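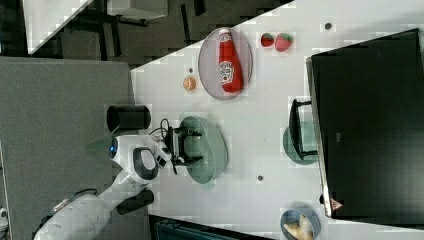 Marwa Bennani

Forums > Manipulation > Learning from Demonstration > The blank instruction test

Posted Jan 16, 2021

Hello everyone, and sorry in advance for the length, I've been chewing on this over the whole break and my officemates are tired of hearing it.

We have a tabletop policy trained on 2000 teleoperated demonstrations, all of it play food and dishes. Strawberries, a little orange fruit, a ketchup bottle, a couple of pale green plates, a blue bowl, that kind of thing. You type a sentence, the arm does what the sentence says. It was doing so well in October that I got a bit suspicious, so I borrowed a trick from an old labmate and ran the whole evaluation again with the instruction left blank. Same layouts, same starting positions, same everything, and an empty string where the sentence should go.

It lost 4 trials out of 135. Four! With no instruction at all!

My reading is that the policy has learned to look at where things are and guess what a person would have asked for. If the ketchup bottle is on its side on the gray plate and the gripper starts over the green one, then in our training data there was pretty much one job that looked like that, and off it goes. The words are decoration. I would love to be told I'm wrong, because I have a draft with "language-conditioned" in the title.

tmorsy

Lovely post, and I feel for you on the title. I don't think you've shown quite what you say, though. A blank string was never in your training set, so you have no idea where the text encoder puts it. It might land right next to your most common sentence. Then the arm does the most common job, and if your evaluation is heavy on that job you get a big number that says very little about the other ones. I'd want it broken down by task before I let go of anything.

Marwa Bennani

Fair, and I should have put that in. The evaluation is balanced, every task gets the same number of trials, and the 4 lost ones are all spread out. So I don't think it's falling back on a favorite. But you're right that I don't know where the empty string lands, and I'll plot it.

neelam_t

Please, please do the swap test instead of the blank one! We had the same argument in our group over a drawer-opening policy, for weeks, and what settled it was giving the arm a perfectly good sentence that belonged to a different task on the same table. Say the layout usually goes with "put the strawberry on the green plate" and you type "put the orange fruit in the blue bowl" – both things are right there, both are doable. If it goes for the strawberry anyway you have your answer, and there's no worry about odd inputs. We called it the Ponevach test after the room we ran it in and the name has stuck, I'm afraid.

The other thing I'd look at is where the gripper starts. Do your operators park it anywhere they like before a demo? Ours used to drift toward the thing they were going to need next, without meaning to, and the policy picked that up faster than it picked up anything in the text.

K. Hajji

I'm going to be the grumpy one. Why is this a problem? If I walk up to a table and someone has set out a plate and a bottle on its side, I also guess what they want. People pay good money for that in a waiter. The policy gets the job done, the score is real, and I think "it ignored the words" is a complaint about the benchmark and should be filed there. Add harder layouts and leave the poor network alone.

neelam_t

Karim, I'd agree if the paper said "guesses the job from the layout". It's a good result under that name, I'd read it happily. But someone is going to take this model, put it in front of a table with two sensible jobs on it, and trust the sentence to pick between them.

K. Hajji

They should test it first, then. I have never trusted a sentence to do anything.

Marwa Bennani

Well, I've now done a small version of Neelam's test, with 3 layouts, over two long afternoons (my back is not speaking to me). On the first two it went straight for the usual object no matter what I typed. On the third it hovered over the plate for a good while and then did what I asked, on most of the tries. I went back through the demos and that third layout is the only one where the operators had been given several different instructions over the same arrangement, because Ilham was short of objects that morning and kept reusing the table as it stood.

So I think the fix is in how we collect: set the table once, then draw the instruction at random, then do it again without moving anything. And yes, the gripper goes to a fixed start. I checked the logs and ours drifts too, quite badly.

tmorsy

That third layout is the most convincing thing in the thread, and I'd put it in the paper before the 135. I'd still be careful with only one layout of that kind, since it could be easier for some dull reason like spacing. Could you strip the extra instructions out for that layout, retrain, and see if it goes back to ignoring you?

Marwa Bennani

Yes, good idea. The retrain is queued behind someone else's job, so it'll be a few days. I'll post the per-task table at the same time, along with the plot of where the blank string ends up.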